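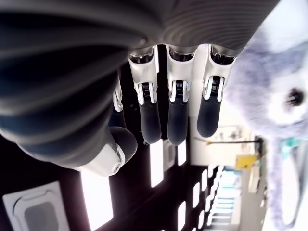
Figure 1. Ceiling panels of the long room, a dark ceiling with bright rectangular lights.

3.2 The room and its storage

We came to think of the long room at Hastholm as a place with habits of its own, and we were glad to get to know it slowly, over 17 visits. 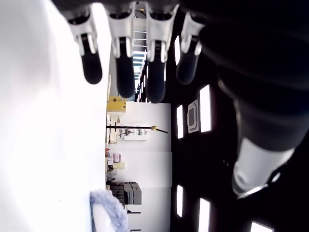

Last modified: August 27, 2022

The wall behind the white surface carries most of what people reach for, with gray crates stacked low down (Gounder's earlier plan, drawn in January, has them elsewhere).

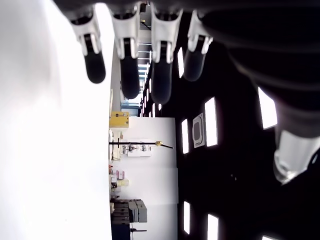
Figure 2. Back wall with yellow box, pink items and stacked gray boxes.

Small things drift toward the shelving, and we grew rather fond of the yellow box, which became our landmark in all the notes,
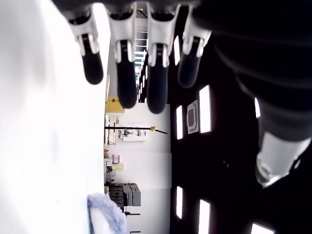 and of the plain stretches of white wall too, where the eye can rest a little before the sorting begins again.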